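Subject: Re: [shortreads] Anyone finished the Lanuvton book?

> I'm on chapter 9 and wondering if I should keep going.
> Does it ever get off the topic of morning routines?

Oh, please keep going! Chapter 10 is where the author leaves the routines behind and moves into how people choose what to practise, and I read the whole stretch to page 102 in one sitting (with a cold cup of tea beside me). The bit on the Arngate choir, who only ever rehearsed the hard bars, has changed how I do my own scales.

I'd skip the quiz on page 81, though. It has 40 statements and half of them say the same thing.
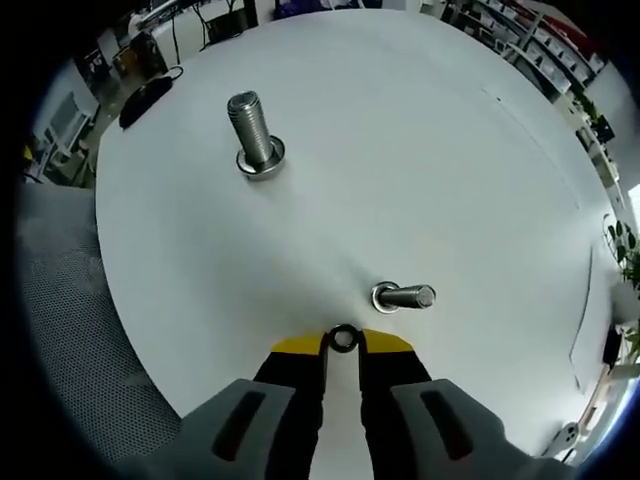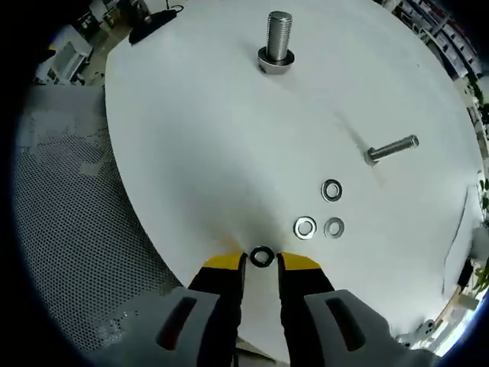 If you like it, try Eder next. It's shorter and a good deal funnier, and my library has the audio version as well. I'd love to hear which chapter you end up marking!

Filed under: Self-improvement, Book talk

Comments

Mine fell open at the choir chapter too. Loved it.

Is Eder the one with the colour plates?

Skipped the quiz, no regrets. On to Mikico now!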